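Kekstead Makers Help > Robots > Teaching by hand

Teleop demos: start each one from the same layout or mix it up?

Doing a shape sorting task on a small arm, driving it by remote. Red foam board, yellow cylinder, black holder at the back. Have recorded 86 demos so far, all driven by me. Policy gets near the cylinder then dithers. Do I need more demos or differnt ones? And is the wrist camera worth keeping — mine looks like this half the time, fingers wide, parts of it blurry 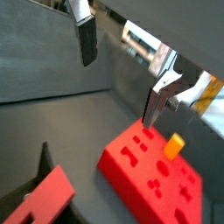

Oğuzhan Akbulut
Member, teleop and grippers

Different ones, I'd say. Turn the board a bit, move the cylinder, start the arm somewhere else. If all 86 begin from one pose it only learns that pose. Keep the wrist view but slow your hand down near the object, fast stick moves smear it. And keep a fixed camera as well. You want the whole board plus the gripper in one view, like so. Cylinder upright, fingers open, holder behind: 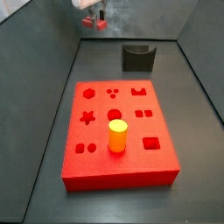 Mandla Van der Merwe
New member

Just record more. We did 1,000 at Lurnberg and it worked fine in the end. No idea about cameras sorry

Reply from Oğuzhan Akbulut

1,000 is a lot of evenings. I stopped at 192 on my last one and the varied ones did most of the work. Couple more things —

Throw out demos where you hesitated. Dithering in, dithering out. If you hover over the cylinder for 3 seconds deciding, the arm will copy that too.

Don't use your own eyes while driving, only the camera feeds. Otherwise you're using stuff the robot hasnt got.

Also save a still of the layout with the arm out of veiw, easier to put everything back where it was.

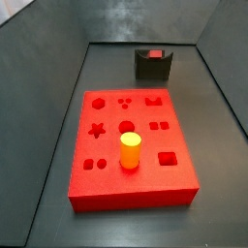
Layout still: red cube in the holder, yellow cylinder standing on the board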